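Plirnport Local History Society
Minutes of the Quarterly Meeting, 14/07/2024

**Present:** Eleni Kolev (chair), Eifion Penry, Azra Karagiannis, Alun Owen (minutes)
**Apologies:** Sorin Lazarević

**1. Minutes of the previous meeting**
Approved with one correction. Under item 4, "Ireck Road" should read "Ireck Lane."

**2. Finance**
Mr. Penry reported a balance of $1,694. The hall rental of $287 was paid in full. The Gustetti printing invoice remains in dispute over the cost of the second proof, and Mr. Penry was asked to write to the firm again.

**3. Oral history recordings**
Ms. Karagiannis reported that 11 interviews have been transcribed. Six still lack signed release forms and may not be placed in the reading room until these are received. The chair noted that two of the speakers have moved to Ireck and agreed to contact them by mail.

**4. Roof leak, map store**
The landlord has inspected the ceiling. No date for repair was given. The parish maps will stay in the upstairs office.

**5. Winter exhibit**
The December exhibit will draw on the Procházka family papers. Draft labels were circulated and the following was agreed.
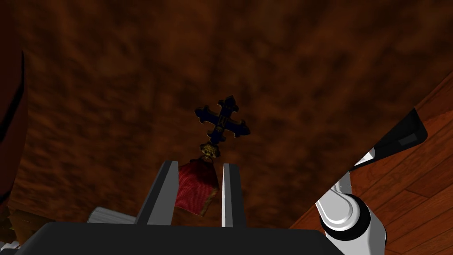 Label text is to be limited to 60 words per item, with the catalog number on a separate line. Mr. Owen asked that decorations be described by their parts in a fixed order. For the dark cross with gold detailing, the label will name the cross first, then the crown-shaped clasp, then the red ribbon. No award title will be printed until Mr. Lazarević has checked the reference books. Revised drafts are due to Ms. Karagiannis.

**6. Other business**
Mr. Penry requested a second key to the side door. Approved.

The meeting adjourned at 4:20 p.m.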